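两指夹爪换了一圈，机箱拆装到底用哪个？

发布：八月　整理：Réka Vincze
阅读时间：4 分钟
打印本页 | 用电子邮件发送

楼主 rinlow_reka

先说背景。我们这边在Rinlow做旧台式机的拆解，机械臂是现成的，腕部装了一个小相机，控制器跑的是同事Kenji Gallagher写的那套阻抗控制，他给起名叫Bogdan（别问我为什么，他自己也说不清）。最近一个月我主要在折腾夹爪，手上两款：一款是Fledent的平行夹爪，另一款是连杆式的两指夹爪，黑色的，板件都是拿内六角螺丝拼起来的。

平行那款大家应该都熟，行程直，标定省心，闭着眼睛都能写程序。可是一进机箱就难受，本体太宽，电源旁边那点地方根本转不开身。连杆式的指尖窄，伸得进去，代价是指尖走的是弧线，合拢的时候会往前窜一点，抓取点得跟着开口宽度补偿。我第一天没补偿，直接顶在电源外壳上，吓得我拍了急停，哈哈。

任务很简单：从机箱开口伸进去，靠近电源，夹住线束往外带，不碰主板。两款夹爪加起来跑了288次，连杆式成功率79%，平行的那款我就不贴了，太难看。 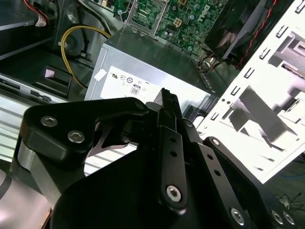 相机这块我也纠结。装在腕上，好处是离得近，主板上的接插件看得清清楚楚，坏处是夹爪自己就占掉一大块视野，指尖正对着的地方偏偏被挡住。我试过把相机往旁边挪，视野是好了，可是手眼标定又得重来，而且一伸进机箱相机支架先撞边。所以想问问各位，你们是忍着遮挡用腕部相机，还是干脆在外面再架一个？

另外白色喷漆的机箱内壁反光特别厉害，曝光一自动就乱跳，我现在是锁死手动曝光，暗处就随它去了。

2楼 koo_hj

连杆式+1！我们之前也是平行夹爪用到崩溃才换的。弧线补偿不用想得太复杂，做个开口宽度到指尖前移量的查表就行，我在控制器里插值，几十行代码的事。

不过你那个79%里面，失败的都是什么情况？是没夹住，还是夹错了线？这两个差别很大，前者换指尖垫就能救，后者得从视觉下手。

3楼 老螺丝刀

泼个冷水哈。288次两款混在一起说，看不出什么。每款各多少次？机箱是同一台还是换着来？同一台机箱跑多了，位置你都调熟了，成功率当然好看。

还有我不太同意说平行夹爪不行。你嫌它宽，换一副加长的窄手指不就完了？本体留在机箱外面，只让手指进去。我们在Skamcombe就这么干的，已经跑了3689次抓取，手指弯过一副，别的没毛病。

4楼 rinlow_reka（楼主）

回2楼：大部分是没夹住，线太细，从指尖缝里滑走了。夹错的也有，不多，基本都是两根线贴在一起的时候。

回3楼：批评得对，是各跑一半，机箱换过，但都是差不多的型号，这点我认。加长手指我试过一次，力一大指尖就往外张，夹细线更没谱。你们的手指多长？什么材料？

5楼 老螺丝刀

钢的，根部加厚，长度不方便说太细。张开的问题我们也有，后来把夹持力降下来，靠指尖开槽卡住线，而不是靠硬夹。你先试试开个V形槽，成本几乎没有。

6楼 zs_vida

说说相机。我是坚决外面再架一个的那派。腕部相机负责最后那一小段，外面那个负责粗定位，遮挡的时候至少还有一路图像能用。Hye-jin他们组好像只用腕部的？@koo_hj

手动曝光我同意，另外给灯前面加一片扩散板，比调什么参数都管用。我以前在白漆机箱上浪费了整整两个星期，最后是一张硫酸纸解决的，气死我了。

7楼 koo_hj

对，我们只用腕部的。外面那个我们也架过，但是手臂一伸进去，外面的相机看到的就全是手臂后背，等于没有。我们的做法是伸进去之前先在上方拍一圈，把线的位置记下来，最后那段基本是盲走加力反馈。当然前提是机箱固定得死，箱子一动就全完。

8楼 zs_vida

盲走我真不放心……夹到主板上的电容怎么办？力反馈等你感觉到的时候，东西都掉了吧。

9楼 oh_jh

插一句，看控制器。我（Jae-hoon Oh，之前跟楼主通过邮件）拿Bogdan和厂家自带的位置控制对比过，同样的路径，位置控制碰到东西就硬顶，阻抗控制会自己让开，擦一下电容不至于掰掉。但是刚度别调太低，太低了指尖会晃，夹细线反而更差。楼主现在刚度设多少？

10楼 rinlow_reka（楼主）

我用的是Kenji给的默认值，没动过，看来得动一动了。打算这样：先把指尖开V形槽，再按2楼的办法做查表，刚度往上试几档，一次只改一样。外置相机先放着，硫酸纸今天下午就去买，哈哈。

平行夹爪也会再给它一次机会，加厚根部的手指我让车间做一副。做好了回来更新，次数这回分开写，免得又挨骂。

11楼 老螺丝刀

没骂你，数据分开写就行。V形槽的角度别太尖，太尖会伤线皮。

打印本页 | 用电子邮件发送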